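# Wrist camera in sim is tilted and full of wall. Code or mounting?

**Ajith Kartha** · posted 5/20/24

I help out with the after-school robotics club in Irnville. We're in the simulator half of the Minis this term, which means the kids write a reach-and-grip routine and run it in a virtual room before they're allowed near the real arm. Sensible, in theory.

Our trouble is the wrist view. The gripper sits at the bottom where I'd expect it, fingers apart, but the room behind it is on a steep lean and most of what we see is dark brown wall. Possibly ceiling. The team has held a vote and ceiling is ahead.

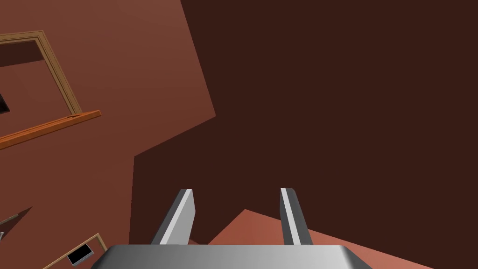 *Wrist view at step 485, gripper open, nothing in it.*

The routine is supposed to finish facing the shelf. I've been through the pose list twice and can't find a typo, and my most confident programmer is 11 and blames me. Is the camera mounted wrong in the config, or is the arm truly pointing off into the rafters?

---

**Senthil Kulkarni**

Your camera's probably fine. Both fingers come up from the bottom centre and lean away from each other much the same amount, so it looks square to the gripper. If the mount had been rotated I'd expect the fingers to be crooked too. What's tilted is the room, so I'd look at the wrist.

Have the kids print the last joint angle at every step. Ours at Manby did this last August and we lost two meetings to it. Somebody had typed 18 for the wrist roll, thinking in degrees, and the file wanted radians. The arm did its best with that, poor thing.

Also worth sending it to the home pose and grabbing a view there. If the room is level at home, leave the camera config alone and go hunting in the routine.

---

**Florian Besnard**

Have you tried reinstalling? Fixed mine. Different problem though.

---

**Boonmee Wattanapong**

What Senthil said, plus check the order of the rotations. Swap roll and yaw and every number in your list can be right while the arm still ends up admiring the ceiling. Let the 11-year-old find it, you'll get more peace that way.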